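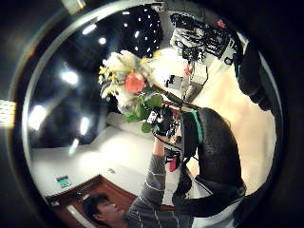

CHAPTER 7
Choosing a Wearable Hand-Capture Kit

Learning Objectives

After completing this chapter, the student should be able to:
Name the main parts of a glove-based capture kit and state the purpose of each.
Compare supplier offers on fit, cabling, service and total cost.
Write an acceptance test for a kit before purchase.

7.1 Introduction

Many firms that teach robots to handle goods now buy or lease kits that a person wears on the hand. The wearer carries out an ordinary task, and the kit records how the hand moves. Chapter 5 dealt with the use of such records in training. The present chapter takes the position of the buyer, who must decide which kit to order and on what terms.

A handover is a demanding task for any kit. When a bouquet passes between two people, both hands meet at the stems, and the gloved hand must close on a narrow, uneven bundle beside the hand of a partner. Modules and wires on the back of the hand and wrist leave the palm side free for the grip. Cables trailing from the wrist must also be considered, as they may limit how far the wearer can reach.

7.2 The Petow Offer

The case used throughout this chapter is the Petow hand kit, supplied by Tranwood under a lease or an outright sale. The purchase price is $1,873 per hand. The price includes the glove, the sensor modules, one set of cables and a fitting session. Replacement gloves are charged separately. A competing offer from Esquivel has a lower price but does not include fitting, and repairs are made only at the supplier's own shop.

The review was prepared by Lộc Nông for the purchasing office at Brirham and is dated 5 April 2023. It recommends that buyers score each offer under five headings: fit, freedom of movement, quality of the record, service and cost. Students should note that cost is scored last. A glove that does not fit the wearer will give a poor record at any price.

7.3 Terms Used in This Chapter

Acceptance test. A set of tasks that the kit must complete before the buyer makes final payment.
Fitting session. A visit in which the supplier adjusts the glove and modules to each wearer.
Handover. The passing of an object directly from one hand to another.

Section 7.4 begins with fit. The service terms of both suppliers are compared in Chapter 8.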